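Planning the Packing Bench: A Small Gallery
Vallville Growers' Kitchen, equipment pages
Posted 29 June 2025 by Aparecida Evangelista

Welcome, and thank you to everyone who wrote in after the May newsletter to ask how the shopping is going! The short version is that we have a budget line, a wish list that is longer than the budget line, and a simulated bench that we have been fussing over for weeks so that we make our mistakes on a computer before we make them with a purchase order. I have put two of the renders on this page with a few notes on what each one got us talking about, mostly money and elbow room. If you have ever tried to fit new equipment into an old room you will know how those conversations go.

1. Reach, and what shares the table

The question I get most is whether one arm can serve the whole bench or whether we need to budget for a second. Look at how the arm comes over the table from the side, with the bottle of golden liquid standing underneath and the green basket down at the near end. I would like us to settle the table size first and the arm second, as the Pakodcombe site did it the other way and ended up buying a table twice. The two-finger gripper is the plain kind, and I have kept it as its own line in the Tavares quote so that we can change our minds on fingers without reopening everything else (please, let's not reopen everything else).
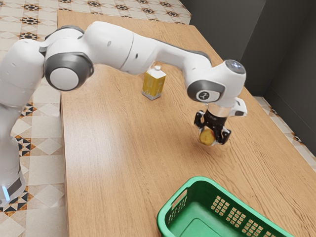 2. The tabletop, the light and one potato

I am fond of this one, and I know it looks like very little. From straight overhead you get the potato near the corner, yellow with a big reddish patch across the top, and then that bright patch of glare on the wood. The glare set off a long and very good discussion. A matte top would cost us more up front, and moving the lamps might cost nothing but an afternoon on a ladder, so I have put both in the plan, with the lamps first. I have also asked for a line for an overhead camera, under the project name Vivo, so that it doesn't get swallowed up by "miscellaneous" the way the cables did last year.

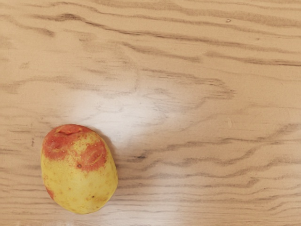 Render: Vallville Growers' Kitchen / Vivo bench planning

Where the budget stands, for those who like to see it written down: $1000 is set aside for the table and its finish, and another $1000 for lighting and the camera mount. The arm itself sits on a separate sheet, request 1011, and I will share that once Tavares has sent back the revised figures with delivery and training included. Do remember to ask about spare fingers and the service visit when you compare quotes, because those are the lines that go missing.

Comments and corrections are welcome at the office, or leave a note in the equipment folder.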